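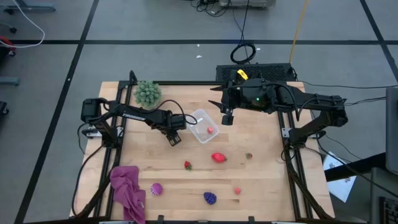 Tonirwood Play Materials Group
Minutes of the meeting held 5th May, workshop room

Present: Ivar Lunde (chair), Nomvula Venter (minutes), members for Havton and Lindard. Apologies received from Gwynne.

1. Minutes of the April meeting
Approved with one correction. Under item 4, "bin lids" should read "bin labels." No lids were ordered.

2. Toy fruit sets, storage
N. Venter reported on the trial of open containers for the toy fruit. The present arrangement is one translucent white plastic container per set, kept on the work table while the set is in use and moved to the shelf afterward. Havton finds that the contents can be identified from the side without lifting the container down. Lindard asked whether a tinted container would show scratches less. The chair noted that tinted stock costs more and hides the contents, and the question was not taken further.

Labels were discussed at some length. A small white label is in use. Lindard considers the lettering size too small for shelf use and proposed a second label on the short side. Havton objected that two labels mean two places to update when a set number changes.
Agreed: one label per container, short side, larger lettering. Existing labels to stay until they need replacing.

3. Sorting and return of pieces
Pieces are still being returned to the wrong sets. The strawberry is the usual case, as the Gwynne and Lindard sets both include one and the two differ only in the shade of the leaf. I. Lunde proposed a paint dot on the underside of each piece. N. Venter noted that paint had worn off the earlier vegetable set within one term and that a dot is hard to place on the smaller fruit.
Agreed: no marking for now. The table is to be cleared by set, with one container filled and shelved before the next is brought out. Loose pieces found after clearing go in the tray by the door, and not into the nearest container.
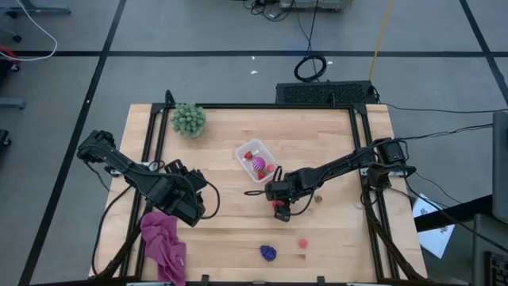
Item 3: work table, with strawberry.

4. Work table
The wooden top was inspected before the meeting. It remains flat and no joint has opened between the strips. The knot near one corner was checked by hand and is sound. Lindard requested a cloth cover during sorting to keep small pieces from rolling. The chair was against a cover, as folds make it harder to pick up the pieces and the cloth would need washing.
Agreed: no cover. The top is to be wiped with a damp cloth and dried at once. Oil to be applied at the end of term – thin coat, overnight to dry, table out of use the following morning.

5. Inventory
The register now stands at 3171 pieces across all sets, including spares. Havton reported 2 containers with split corners, both withdrawn. Replacement pieces for the fruit sets are on back order with the supplier, and no delivery date has been given.
N. Venter asked that members stop writing set numbers on the register in pencil. Noted.

6. Budget
A sum of 200 dollars was approved for replacement containers and label stock. Rounded corners to be specified, same as the present type. Any remainder to be carried over to shelf brackets.

7. Other business
Gwynne had asked in writing whether the fruit sets may be loaned out over the summer. Deferred until the register has been checked against the shelves.
Lindard asked for the sorting sheet to be posted at table height. I. Lunde to do this.

Actions
N. Venter – order containers and labels; circulate revised label layout.
I. Lunde – post sorting sheet; buy table oil.
Havton – check shelves against register, fruit sets first.
Lindard – supply leaf color notes for both strawberries.

Next meeting: date to be circulated. Items for the agenda to N. Venter seven days ahead.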